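Vokesano

Vokesano is a home-built garment folding project centered on a pair of hand-held grippers and, at some later date that has moved several times, a machine to do the same work without the hands. It was begun in a shared workshop in the town of Strömberg by Anneliese Kramer, who had wanted to build a clock. The name joins those of two earlier efforts, Vokes and Asano, neither of which folded anything.

Background

Asano was a folding board with hinged flaps and a motor on each hinge. It handled flat towels on a flat table and was otherwise a loud way to slap a shirt. Vokes, which followed, had a single arm on a rail and could pick up one corner of a garment with great confidence. The other corners remained where they were. Most of the parts from both machines now live in a drawer labeled "good motors," a label disputed by anyone who has used them.

The workshop's members settled on two grippers after a long discussion on the Zerkeo mailing list, a small forum for people who build household machines in spare rooms. The thread reached 300 messages, a fair share of them about whether a sock counts as a garment. The ruling was that it does, but only in pairs.

Design

The grippers are held and worked by a person, one in each hand. Each has two fingers on black linkages, with blue pads on the inward faces where the cloth is pinched. A camera rides on the tool and sees roughly what the fingers see. The intent is that a person does the folding while the camera watches, and that the recordings can later be used to teach a machine with the same kind of fingers.

Holding the tools takes some getting used to. New users tend to squeeze too hard, then lift too high, then put the whole thing down and fold the garment by hand to prove that they can. The project's notes call this "the third minute" and advise waiting it out.

Garments

Work started with dish towels and moved to T-shirts, pillowcases and trousers. Denim is considered easy because it stays where it is put. Knitwear is considered fair. Anything with a hood was left off the original list of 14 garments and added in September, after a complaint that nobody in Strömberg wears anything else by then.

Padded coats form a class of their own. The filling traps air, the shell slides, and a fold that looks finished can reopen at its leisure. The usual method is to close the front, bring the sleeves in across the chest, and roll from one end while pressing the air toward the other. Opinion is divided on which end. The hem-first school gets a neater bundle, and the collar-first school gets home earlier.

Beds were adopted as a work surface over the objections of members who had built a very nice table. A mattress gives under the fingers, which makes it easier to get a tip beneath a layer of cloth, and a wrinkled cover is closer to what a household machine would have to put up with. The table is used for coffee. 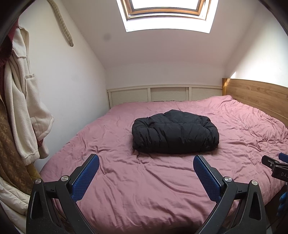
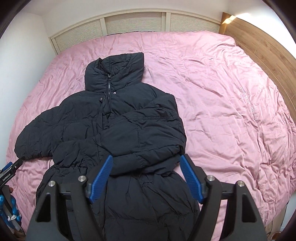
The black puffer on the pink bedding, bundled in the first view and spread out in the second.

Reception

Response on the Zerkeo list has been mixed. Kramer's position is that a machine which folds one coat properly is worth more than one which folds a stack of towels, towels being something most people can manage. A reply signed Anneliese's Neighbor held that most people can manage a coat as well, by hanging it on a hook, and that a hook needs no software, costs next to nothing and has never once asked to be recalibrated. The same reply went on to ask whether the finished machine would do fitted sheets, and offered to withdraw every previous remark if it did. Fitted sheets are listed in the project's plans under "later."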